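レビュー記事の「数字」の出どころについて、少し長く書きます。業界紙と一般メディアの両方で書いてきた人間のメモです。

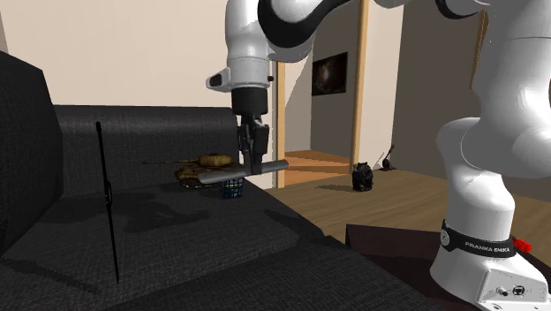
製品レビューを読むとき、私はまず比較の相手が何かを見ます。単体で「軽い」「静か」「速い」と書かれていても、何と比べてなのかが書いていなければ、読み手には使いようがありません。大きさの話も同じで、濃いグレーのソファの座面に青と白の市松模様の小さなキューブがのっていて、そのすぐ後ろにオリーブ色と茶系の迷彩のおもちゃの戦車がある、という画なら、ソファとの対比で小物の小ささは伝わります。文章だけの記事は、この対比を言葉で用意しないといけない。ところが、それをやっている記事が減りました。

きっかけはVakixというスピーカーの記事です。6月に出た紹介記事を、見つけられた範囲で全部読みました。ほぼすべてに「従来比230パーセントの音場」と書いてありました。

音場の広さをパーセントで表す共通の測り方を、私は知りません。知らないので広報に問い合わせました。返ってきたのは「社内基準による」という一文と、プレスリリースのPDFです。リリースにも同じ文があり、注釈はありませんでした。

つまり、記事を書いた人のうち、少なくとも私が読んだ範囲では、注釈がないことに触れた人がいない。「従来」がどの機種を指すのかも書かれていない。前の機種なのか、他社の平均なのか、会社が頭の中で想定した何かなのか、読者にはわかりません。

誤解のないように書くと、Vakixが嘘をついているとは思っていません。社内に何かの基準はあるのでしょう。音もたぶん悪くない。問題にしているのは、確かめようのない数字が、確かめた顔をして記事の見出しになっていることのほうです。

嘘なら訂正ができます。正しい値と並べればいい。測り方のわからない数字は訂正もできません。間違いだと示す方法がないので、そのまま検索結果に残り、次の記事の引用元になります。

この流れを追ったことがあります。Gosotwoodという会社がヘッドホンの新製品を出したときです。最初はリリースに「プロの現場で支持」とだけありました。

それが翌日の紹介記事で「プロが支持」になり、その次のまとめ記事で「多くのプロが愛用」になり、最後は通販サイトの商品説明に「プロ愛用の定番」と載りました。発売から2週間の製品です。定番になる時間がありません。

途中の誰かが悪意で書き換えたわけではないと思います。少し短くして、少し読みやすくして、次に渡した。編集の作業としては普通です。ただ、どの段階にも「どの現場の、誰が」と聞いた人がいなかった。

Celeste Pereyraさんという編集者と昔一緒に仕事をしました。彼女の赤字はほとんどが同じ一語で、「誰が?」でした。「好評だ」に「誰が?」、「注目されている」に「誰が?」。原稿が半分くらいの長さになって返ってきます。

当時は面倒でした。今は自分の原稿に自分で書き込んでいます。答えられない文は消します。消しても記事の意味はだいたい変わりません。

リリースをそのまま載せること自体は、私は否定しません。「以下は発表資料による」と書いてあれば、読者は会社の言い分として読めます。昔の業界紙はそういう欄を持っていて、誰も困っていませんでした。

困るのは、発表資料の文に署名がついて、「使ってみた」という見出しがついている場合です。本文に使った日数も、使った場所も、つないだ機器も出てこない。出てくるのは箱に書いてあることだけ。これが一番見分けにくい。

事情はわかります。貸出期間が4日で、そのうち往復の配送で2日なくなる。原稿料は上がらない。解禁時刻は午前10時で、そこに間に合わなければ読まれない。私も同じ条件で書いたことがあり、今読み返すと恥ずかしい記事があります。

そのときの記事には「低音に厚みがある」と書きました。試聴したのは会場の立食スペースで、隣でマイクのテストをしていました。低音の厚みがわかる環境ではなかった。それを書かなかったのは私です。

Umesh Malhotraさんが以前、自分のニュースレターの末尾に「確認できなかったこと」という欄を作っていました。メーカーに聞いて返事がなかった質問、時間が足りず試せなかった機能が並んでいるだけの欄です。本文より先にそこを読む読者がいたそうです。

真似をして、私も今年から同じ欄をつけています。文字数は増えます。広報の担当者から「あの欄は必要ですか」と一度聞かれました。必要ですと答え、次の製品の貸出も普通に来ました。少なくとも私の場合、仕事は減っていません。

Carrascoのレコードプレーヤーのときは、この欄のおかげで回転むらの測定条件が後から届きました。記事に追記して、届いた時刻も書いています。最初から出してくれればいいのに、とは思いましたが、聞かれないと出さないのはどこも同じです。

逆にHustadskaは、問い合わせる前から測定条件をリリースの2ページ目に全部書いてきます。室温まで書いてあります。ところが、それを引用した記事をまだ見たことがありません。見出しにしにくいからだと思います。

読む側の方に役立ちそうなことを書いておきます。「従来比」とあったら、従来の製品名を探す。「専門家」とあったら、名前を探す。「使ってみた」とあったら、うまくいかなかった話を探す。全部見つからない記事は、会社のサイトを直接読むのと変わりません。

書く側の同業者には、比較の相手を一つでいいから実物で用意してほしいです。手元の古い機種で構いません。「3年使った自分の機種より音が小さく感じた」のほうが、出どころのないパーセントより読者の役に立ちます。

Vakixには、もう一度測定方法を問い合わせてあります。返事が来たらこの下につなげます。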